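Kernside Hand-Held Gripper, Model 316
Parallel-finger gripper for recording household and shop-floor tasks

Overview
The 316 is a two-finger gripper that a person carries and works by hand. It records what the fingers do while the operator does an ordinary job: folding a shirt, loading a parts tray, putting cups on a shelf. The recordings are used to train robot arms fitted with the same fingers.

We sell the 316 to groups working on chores. We are often asked at the order stage whether a robot trained this way will do the chore at the end of it. The answer depends on the chore, and we have set out below what we know from our own workshop and from customers who report back to us.

What works now
Rigid objects of known size are in good shape. Picking parts from a bin and setting them in a fixture, moving boxes between shelves, and placing dishes in a rack can all be learned from a reasonable number of recordings if the lighting and the work height stay about the same. The Stinduvgate shop runs a bin-to-tray cell in this way. An operator still clears jams, and the cell is slower than a person on the same job. It is left running through the lunch break.

Wiping flat surfaces and opening drawers with bar handles are also fair choices for a first project.

What partly works
Towels, napkins and other flat rectangles of cloth. A robot can usually find a corner if the towel starts out roughly open. From a heap it takes several tries, and the fold may come out crooked. Henrik Eichhorn, who handles customer testing, suggests starting every towel project with the cloth already laid out and adding the heap later.

What does not work yet
Clothing in general. Garments have sleeves, cords, collars and layers that hide each other, and the same item never lands the same way twice. Padded items are harder again: the fingers may pick up the outer layer and leave the rest behind. We have not seen a robot take a mixed basket of family laundry and put it away without help, and we do not quote for that job. Small children's clothes with ties are a particular problem. Anyone who has folded them by hand will know why.

A person holding the 316 can fold most of these items with some practice. That shows the fingers are able to do the work. Deciding where to grip next is the part the machine has trouble with.

Fingers and pads
Fingers are supplied as a matched pair with ridged pads. The standard pad suits cotton, fleece and most packaging. A softer pad is available for thin knits. Pads are a wear part and should be replaced after 3000 closings, or sooner if the ridges have rounded over. Each pad is held by one screw from the back.

Do not use solvent on the pads. Wash them in warm water with dish soap and let them dry before refitting. Lint between the ridges reduces grip noticeably, so check them between sessions when working with fleece or blankets.

In the box
Gripper body
One pair of standard fingers with pads
One spare pair of pads
Hex key
Wrist strap
Printed setup card

The Hirano arm adapter is sold separately. The older Sterndale adapter fits the body but limits finger travel, and we no longer recommend it for cloth.

Recording advice
Keep sessions short. Our own operators stop after 5 garments and change hands or take a break. Tired operators start to drag the cloth, and the recordings pick that up. Vary the starting position of the item on purpose. Leave in the attempts where a grip slipped and was corrected, and mark them in the log.

Solange Marchand wrote the setup card and answers questions about recording plans. Please tell her which items you intend to work with and what surface they will be on. A bed or rug behaves very differently from a table, and long pile tends to catch between the fingers along with the cloth.

Ordering
Lead time is five weeks. Orders placed in July ship after the summer shutdown. Spare pads ship from stock. Units for loan are limited to one per site. 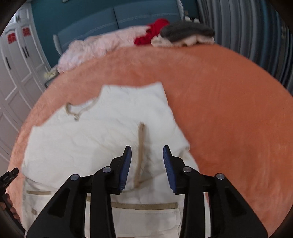
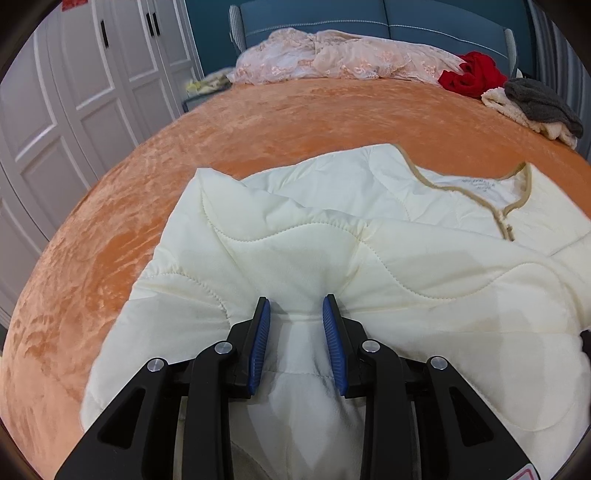
Both photos: ridged pads over a white garment, fingers apart.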